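Kulusberg Children's Centre, playroom safety check
February 2025, with comments by the person who checked

Rooms checked: Gristard room (small children), Wieczorek room (crafts and toys). The Kurneck room is still closed for painting, so I did not check it.

1. Doors and finger guards
Result: OK in both rooms.
Comment: The guard on the store cupboard of the Gristard room is cracked at the lower end. It still covers the gap. I would like to change it before May.

2. Windows
Result: one to repair.
Comment: The restrictor on the left window closes only when it is pushed very hard. The strong sun in the afternoon makes people want to open this window wide, and then the restrictor is the only protection.

3. Toy bins
Result: OK.
Comment: No sharp edges and no splits in the rims. Please wash the bins every week and let them dry before toys go back in. Heavy bins must stay on the lowest shelf.
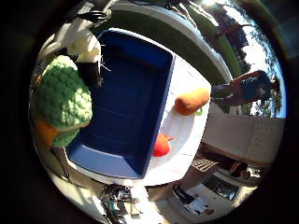 Reply from the Gristard room: we wash ours on the last day of the week already, but the two tall bins do not fit in the sink. Can we wipe them with the spray instead? I answered yes, if the spray is rinsed off afterwards.

4. Knitted and crocheted toys
Result: see comment.
Comment: Pull every seam gently with two fingers. If the filling can be seen, the toy goes out of the room the same day. I took out 8 toys, most of them with an opened seam at the bottom. Sewn-on eyes are allowed only in the Wieczorek room.

5. Soft toys with loops, clips or hanging parts
Result: to be followed.
Comment: A long loop can go around a neck or a wrist. Measure it flat on the table and write the length in the toy book. Clips must be taken off if they can be opened by a child.
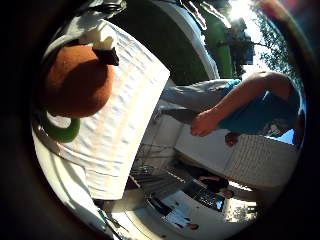

Item 5: round brown object, green ring and black clip.

6. Electrical sockets and cables
Result: OK, with one remark.
Comment: All sockets have covers. The extension cable behind the bookcase (label 134) is too long and lies on the floor in a circle. It should be fixed to the wall or replaced by a shorter one.

7. Moving parts and pinch points
Result: to be followed.
Comment: Small fingers go everywhere. Gears, hinges and rollers must not be in reach when the smallest group is in the room. Long hair is tied back, also for adults.

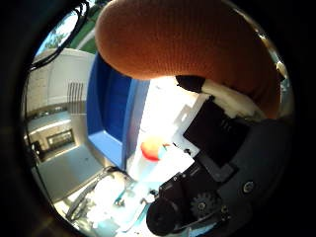

Item 7: toothed gear and screw head, lower part.

8. Tables and worktops
Result: OK.
Comment: The corners are smooth. I shook each table with both hands and none of them moved. Cloths should not hang over the side, as a child can pull them down together with everything on top. 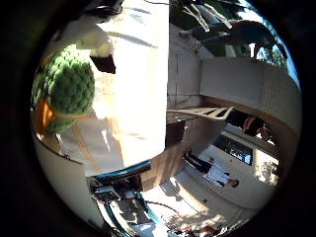 9. First aid box
Result: not complete.
Comment: Plasters are there, but the burn gel is past its date. New gel is ordered under number 565. The box hangs too high for a short person and I had to stand on a chair, so please lower it by 30 cm.

10. Escape way
Result: OK.
Comment: Free on the day of the check. The pushchairs must be parked on the other side of the entrance, also when it rains.

Still open: items 2, 6 and 9. The list stays on the inside of the office door until they are signed.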